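Pale leather sofas: yes or no?

mossybank
We've gone for it! Cream leather from Lernwood, £675, and I love it to bits. Padded channels all over, so comfy for Friday films.
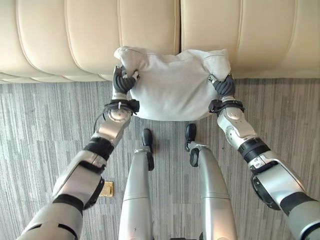 Replies (2)

tansy_r
Gorgeous, and it's lovely with the grey carpet! I'd still go for fabric though. Leather's freezing in January.

mossybank
Blankets! Problem solved.

oldkettle9
Disagree with tansy, ours is 9 years old and still a joy. Damp cloth, bit of Bassi balm, and run a soft brush down the seams.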